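Subject: Re: [draravberg-room] white tables, the join, and what lives on them
From: Malathi Rajan

Two tables pushed together, top wiped, see attached. Smudges still there, I know.
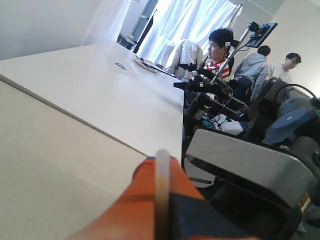 Musyoka Masanja wrote:

> Can we please settle the tables before January. Points from me:
>
> 1. The join. Anything thin slides into it. I lost a ruler down there and a pencil the same afternoon. Either we clamp the two tops from underneath or we tape it.
>
> 2. Wiping. The Kusard spray leaves a film if you don't go over it again with a clean cloth. Pens skid on it and paper sticks.
>
> 3. Stuff left out overnight. I don't mind one or two things, I mind not knowing whether I can move them.
>
> Also does anyone have the order number for the tables? Want to ask Urkier for the connecting plates.
>
> Musyoka

OK in order, quick, I have to be out of here by five.

Join -- clamp, not tape. We taped it last winter and the edge of the tape went black in a fortnight, then it took Rekha most of a morning with a plastic scraper to get the glue off. If you look at the seam now the two halves don't even match, one side is more beige than the other. I'd still leave it. Swapping the tops round means taking the legs off and I am not doing that again.

Order number is 2164. It's on the delivery slip in the gray folder, second shelf. Urkier will want that plus the leg type, which is the straight one. Ask for 3 plates, they come with their own screws. Karthikeyan says the old screws are too long and will come up thru the top, so please bin those if you find them.

Wiping -- agree about the spray. Half strength, then a damp cloth, then a dry one. Matte surface so it'll never look polished, stop trying. Specks that don't come off with a fingernail are in the finish, leave them.

Things left out. Suggest:

- small flat stuff goes at the far end, so the near half stays clear for whoever is next
- a slip of paper with your name under it if its staying overnight
- no name, it goes in the Raju tin by the door and you can fish it out yourself
- nothing with a drink in it, ever

The little blue triangle can stay where it is for now. If it's yours say so by tomorow noon, otherwise tin.

Thirumalai asked if we could get a proper cover for the weekend. Fine by me but someone has to measure, both tops together and the drop on each side. A bed sheet would do it cheaper.

Rekha, could you reply re the scraper, is it yours or the room's? Can't find it.

Malathi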